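The Great Craft Table Clear-Out

June 14, 2020

I finally did it – the whole craft table, top to bottom! It has been buried since December, when I started 16 presents at once and put nothing away, and I could not be happier to see that white top again.

My rule was simple: pick up one thing, find it a home, pick up the next. Tien-fu Hsiao, my old roommate, swears by it, and I'm a convert (it took me almost 4 hours, but I had a podcast on and plenty of tea). The odd shapes were the most fun. I'd forgotten how lovely that peachy color is with the light coming through, and I love the knobbly top! Long skinny black rods were next, and those never fit in any drawer I own.

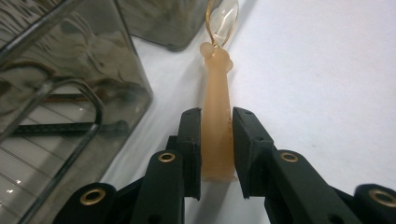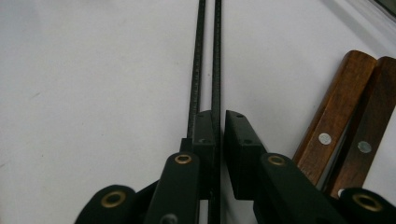

Where everything lives now

- Tall and delicate: the Brisell shelf, standing up, with space on both sides
- Long and thin: the umbrella stand from the hall (so good for this!)
- Beads, all 300 or so: jam jars
- Paper: still in 2 grocery bags, I'll get there

Next up is the yarn closet. If you have a clever way to store half-used skeins, please tell me in the comments!

Contact | © 2020 | Back to top

This site uses cookies. By continuing to read you agree to their use.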